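Planner/perception notes, October, bench 4
Topic: target flicker in the tabletop segmenter, and what it does to the approach planner

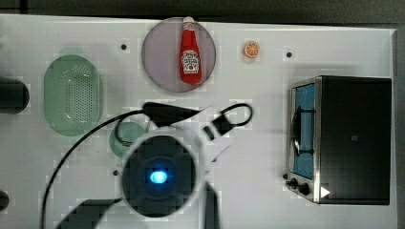

Spent the morning on the overhead segmentation node and its habit of swapping instance IDs between consecutive masks. The planner treats a new ID as a new object, drops the current approach and replans from the hover pose, so one bad mask costs a full planning cycle. The swaps cluster where one item lies on another or where the arm covers part of something. In the current layout the ketchup bottle on the plate is the first kind and the green cup with the gripper cable across it is the second. The orange slice, sitting by itself on open table, kept its ID through every replay.

Cable case first. The robot self-mask is rendered from the URDF, and the URDF has no cable. The node therefore sees a thin black curve over the cup and splits the cup mask in two. The larger piece usually inherits the old ID, the smaller one gets a fresh one, and sometimes the order flips. Reda Helmy suggested dilating the self-mask. Tried it at 8 px and it does nothing for the long sweep of cable, only for the part close to the wrist. Going wider eats the cup itself.

What works better: merge any two fragments whose convex hulls overlap and whose median color agrees, before ID assignment. Put this in the Ciden branch as merge_fragments, off by default. Replayed the 600-frame log with it on. ID swaps on the cup went from 41 to 4. Have not looked at the remaining ones individually. My guess is that they come from the arm shadow, which changes the color median on one side only.

Bottle on plate is a different problem. The plate rim is thin and the plate is translucent, so its depth is poor and the mask boundary leans almost entirely on color. When the bottle mask grows a little, the plate comes back as a ring with a bite out of it and the hull test wants to merge the wrong things. Added a containment rule: if one mask lies inside the hull of another and the colors disagree, keep both and record a "rests_on" relation. The planner can use that relation later to refuse plate moves while something is on it. At present it just logs it.

Colander: perforations read as noise in depth. The node fills the holes if the closing kernel is large enough, but the same kernel rounds off the rim. Left at the old value. Grasp candidates on the rim look sane, candidates in the middle do not, and the scorer already ranks the middle ones low.

Toaster oven is in the collision world as a static box. Door is modeled closed. Fadwa Tawfik wants the handle added as its own primitive so that door-opening plans have something to attach to. Agreed, but the El-Sayed planner wrapper still rebuilds the whole collision world on every object update, and each extra static primitive makes that slower. Static and dynamic layers should be split first. Opened a ticket for it.

Small things found along the way:
The three holes in the tabletop come out as tiny instances if min_area is set below the default. Do not lower it globally. If someone needs small objects, use the per-class override.
The Losano config on the shared drive has the old camera extrinsics. The Grernville copy is right. Took the old one out of the launch file — check your own launch files if you forked before this month.
Replay drops the last message in the log when the rate is above real time. Known bug, not mine, still annoying when comparing counts.

Next: add hysteresis on the planner side so that a single-mask ID change does not cancel an approach. Thinking of holding the old target for 4 masks and cancelling only if the centroid has moved or the ID has not come back. Needs care near contact, where a real change should stop the arm at once. Fadwa has a contact-phase flag in her branch that I can gate on. Will merge hers before touching the state machine.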